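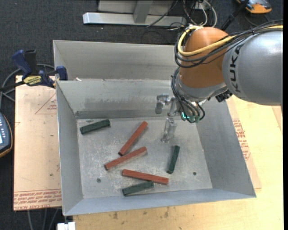 **Metal bin for blocks – paint the floor or leave it?**

**hakier_shop** – 24th April
We keep blocks in a gray sheet-metal bin with sloping sides. The floor is scuffed, with whitish scratches and worn patches, mostly around and under the blocks. The green and reddish-brown blocks still show up fine against it. Do I repaint, put in a liner, or leave it alone? Budget is $300.

**malby22**
Leave it. Bare spots on a bin floor are normal. Paint will chip again by the end of May and then you have flakes on everything.

**catinca_a**
I'd go with a rubber mat, cut to fit. Ours has been in for 2 years and the block corners look better for it. Mind the two small holes in the floor – don't cover those until you know what they are for.

**malby22**
A mat curls up at the edges where the sides slope. Then the short blocks get under it. Tried it, took it out.

**catinca_a**
Ours doesn't curl. It's 5 mm thick and heavy. Thin ones do, I agree with you there.

**doline_dan**
What are the blocks made of? If they're soft I'd worry about those scratches. If they're hard I'd do nothing. Also wipe down the back wall, it has smudges on it and a dark band along the bottom.

**hakier_shop**
Not sure on the material, they came with the bin. The long ones are the reddish ones, the green are shorter. I'll wipe the wall.

**doline_dan**
Run a fingernail over one. If it leaves a mark, get the mat.

**malby22**
Or sand the rough spots with fine paper and save the $300.

**hakier_shop**
Going to sand first, then price a 5 mm mat. Catinca, where did you get yours?

**catinca_a**
Sánchez, off the roll. They cut it at the counter. Signed, Catinca Anghel, still pro-mat.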